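How to write a road encounter table you'll really use

Posted 2019-07-03

Quick one, typing this before tonight's session. Got asked again how I do travel in the Troltero campaign, so putting it all in one place so I can just link it. Written for Metico because that's what we play but nothing in it needs Metico. Any game with dice and a road.

What you need

Paper. Two six-sided dice. Your map, even a bad one. An hour, less once you've done a couple.

Step 1. Pick one road

Not a region. Not "the north". One road with two ends. Mine is the salt road from Troltero down to Bogale, 425 miles on the map, which is a silly distance and I regret it, but it's on the players' copy now so it stays. If yours is that long then cut it into stretches and do a table for each. I have three stretches: farmland, the Skomen woods, then the river flats. Doing the woods here.

Write the name of the stretch at the top of the page. Under it write who uses it and what for. For Skomen I've got:

salt carts going north
charcoal burners
people dodging the bridge toll
whatever lives in there

That list is most of your work done. Every entry on the table comes off it somehow.

Step 2. Use 2d6, not a d20

Two dice added together gives you a lump in the middle. Sevens all the time, hardly ever a 2 or a 12. So the boring everyday stuff goes at 6, 7 and 8 and the strange stuff sits out at the ends. Players start to recognise the middle. Oh, charcoal burners again. Good, that's a wood with charcoal burners in it. With a d20 every result is as likely as the next and the dragon turns up as often as the cart with a broken wheel.

Eleven slots total. Easy to fill. When I used a d100 I got 56 entries in and gave up, and the last lot were all "wolves (more)". 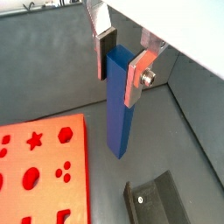
Tall blue block, held upright over the grey.

Step 3. Fill the middle first

6, 7, 8. Normal traffic. No fights in these unless the players start one. For each write who it is and what they want right now, one line. The want is the bit people skip. "Merchants" is no use to you at nine at night with five people looking at you. "Merchants, want to know if the toll men are still on the bridge" and you can start talking straight off.

Mine:

6. Salt carts, three of them, one stuck. Want a push and will feed you for it.
7. Charcoal burners, camped. Want news of Bogale. Won't go there themselves, won't say why.
8. Family on foot, off the road, hiding from you. Want you to go past.

Step 4. Then the shoulders

4, 5, 9, 10. Trouble, but trouble you can talk or pay or walk your way around. Weather goes in here too. I like one entry with no people in it at all, just a thing left behind that raises a question.

4. Rope bridge, one side cut. Recent.
5. Rain, hard, the low track floods. Lose a day or go up over the ridge (roll again, up there).
9. Toll men, well off their patch. Want paying twice.
10. Empty cart, salt still in it, no horse.

Careful with the roll again thing. One per table, tops. Otherwise you get stuck in a loop and everybody watches you roll dice for five minutes.

Step 5. Then the ends

2 and 12, then 3 and 11. Here's where your monsters go, and anything to do with your actual plot. Don't put anything here you need the players to see!! They might play the whole campaign and never roll a 2. If they need to see it then just have it happen, no table.

2. The old charcoal burner, the one the others say is dead. Wants company to the edge of the trees.
3. Something large, upwind, following. It doesn't attack on the first roll. If 3 comes up a second time, it does.
11. Troltero riders with a warrant. The name on it is nearly right.
12. The wood goes quiet. The road behind you isn't the one you came in on.

I don't stat 12. Have a rough idea what I'd do and leave it there.

Step 6. Reaction column

Draw a line down the right hand side. In that column write what changes if they meet the same result again. Just a few words. Carts are unstuck and on the way back empty. Family has been joined by a cousin. Toll men have a black eye. This turns a table into something that looks like you planned it, and takes ten minutes. If you only do one thing off this page do this one.

Cross out and rewrite as you go. My Skomen sheet is a mess now, half of it in biro over pencil. Fine.

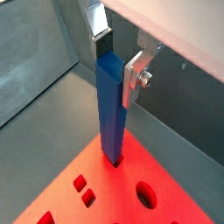 Blue block, square hole.

Step 7. Decide when you roll

Write this on the sheet as well or you'll forget and do it differently each week. I roll once per day of travel and once per night, and only stop the game for it if the players are doing something. A night roll moves the result a bit: carts are parked, family is asleep, the toll men are drunk. Same table, no need for a second one.

How often something happens at all is seperate. I use a single die first, 1 or 2 means roll on the table. In bad country 1 to 3. On the farmland bit only a 1. Change it to suit, if your group is bored on the road then raise it, if they never get to Bogale lower it.

Some people roll the whole trip before the session. Do that if you hate doing it live. You can look at what came up and join it together, e.g. I rolled 10 and then 6 once, so the stuck cart people were looking for the empty cart. Didn't have to be clever, it was sitting there.

Step 8. Test it

Roll ten times in a row on your own and read the results out. If it sounds like ten fights, you've put too much fighting in the middle. If it sounds like a trip through a wood that has stuff going on in it then it's done. Takes two minutes. I swapped my 4 and 7 after doing this, rope bridge kept coming up and how many rope bridges can one wood have.

Things that go wrong

Entries too long. If it doesn't fit on a line it's a scenario, put it somewhere else and write "see bridge notes".

Amounts. Don't write 2d4 bandits. Write four bandits. You'll want to know there are four of them when you're picturing it, and rolling for it at the table is one more roll.

Everyone is hostile. Easy to do by accident. Go back to the list from step 1, most of those people just want to get home.

Players avoid everything. That's allowed. Let them hide in the ditch, and then tell them what they overhear while there in it.

No end to it. If the whole party is asking how much further, stop rolling, say "four days later" and get them to the town gate.
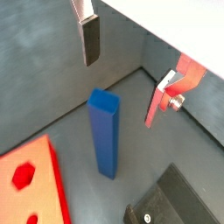

One comment on the old version of this post said the reaction column is good but falls over once the party turns round and comes back a season later, as half the notes are then out of date, and that it's easier to keep a clean copy of the sheet and start the column fresh each time they enter the wood. Fair. I'd do that if I was tidier. What I do is rub out anything that makes no sense and leave the rest, and the toll men's black eye has lasted since October.

Same comment asked about sea travel. Haven't tried it properly. I'd think the who-uses-it list still works, only with ports, and weather moves up into the middle where the carts were. If you've done one post it below, I'd use it, they're going to want a boat out of Bogale sooner or later.

Blank sheet

Copy this out, or paste and print:

Stretch:
Who uses it and why:
Roll when:
Something happens on:
2
3
4
5
6
7
8
9
10
11
12

Leave space on the right for the column. Leave more than you think.

River flats table next, when I've written it. It's mostly mud and herons so far.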